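Three bins and a white table

I have been reorganizing my craft supplies since December and I am finally at the stage where I want to tell everyone about it, so get comfortable (my sister Ratree has already heard all of it, twice, and asked me to please start typing instead).

Some background for new readers. I make cards, small sewn things and, since last spring, little kits that I mail out to friends who want to try a project without buying a whole store's worth of supplies. A kit has fabric pieces, thread, a needle card, buttons, a zipper if you're lucky. Each one goes into a clear bag so you can see what you're getting before you open it. I love a clear bag! I love them so much that I bought a case of them from a packaging shop called Skotico, and the case held 4000, and I will be using those bags until I am a very old woman.

The trouble was never the bags, it was where everything went between "pile on the floor" and "in the mail." I used to work out of shoeboxes. You can't see into a shoebox, the lids wander off, and mine had names on the side like "misc 2" and "more ribbon??" When Chutima Kaewsai came over to help me pack kits for her niece's birthday party, she opened five boxes looking for the buttons, and the buttons were in my coat.

So! Bins. Open plastic ones, in bright colors, lined up in a row on a plain white table. I know white bins are what you see in all the pretty closets, and I did try them. On a white table against a pale wall I kept losing track of which one was which. Color fixed it in an afternoon. My hand goes to the blue one now before I've even thought about it.

Blue is for bagged things. Anything already in its clear bag goes in there standing up, like a file in a drawer, and it makes such a difference. Flat bags slide over each other and you end up digging. Standing bags you can flip through with one finger. If a bag is too floppy to stand, I slip a piece of cereal box behind the contents.
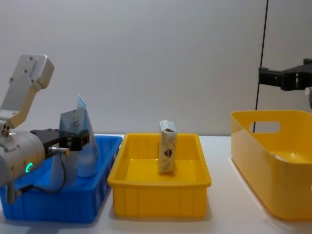 Yellow is for things in progress. I went with something more like a tray for that one, because I want to be able to spread my fingers out and pick up a single button without tipping everything over. The rule for yellow is that it has to be empty before I go to bed, and I keep that rule maybe four nights a week. My third container is for whatever is leaving the table: scraps for the guild, extras that go back to the shelf, the odd glove that was never craft supplies to begin with.

The order matters more than I expected. I had the yellow one at the far end for a while and I was constantly reaching across everything, dragging my sleeve through the thread. Then I moved it next to the blue and the whole job got shorter. Pick up, sort, bag, stand it up, next. I packed 10 kits one evening between dinner and the end of a movie I wasn't really watching, and that used to be a whole weekend for me.

A few people have asked about bin shopping, so here are my opinions, which are strong:

Get ribs on the sides if you can. Smooth-sided bins bow outward when they're full, and then they don't sit next to each other nicely. A rim that flares a little is good too, it gives you something to grab.

Don't buy lids. I bought lids. I have lids in the garage if anyone local wants them.

Measure your tallest bag first. My Zundeo zipper packs stick up past the edge of a shallow bin and I don't mind at all, I like being able to see the tops, but if you need to stack them you'll want more depth.

Put labels on the bags and leave the bins alone. I labeled my first set of bins so beautifully, with the good tape, and then changed my mind about every one of them within a month.

The other big thing was clearing the wall behind the table. I used to have a pegboard there, with 114 hooks (I had to patch the wall afterward, so believe me, I know) and it was cute for photos and terrible for my brain. Scissors, rulers, a wreath I made in college. Now it's plain back there and I can't tell you how restful that is. The pegboard went to Oranuch Panyasiri, who has a garage and a much calmer mind than mine, and she says she's very happy with it.

What I haven't solved is ribbon. Ribbon doesn't stand, it doesn't lie flat, and it comes unrolled if you look at it. I tried wrapping it around clothespins and I tried a jar. Right now it's in clear bags like everything else, one color to a bag, and it works okay until I need two blues that look the same through plastic. If you have a ribbon system, please, please leave it in the comments!

Next up is the fabric shelf, and I'm a little scared of it. Ratree is coming over with coffee at nine in the morning to hold me to it, and she's bringing her own trash bags.

Questions or kit requests: use the contact form | © Hashini Siriwardena | Back to top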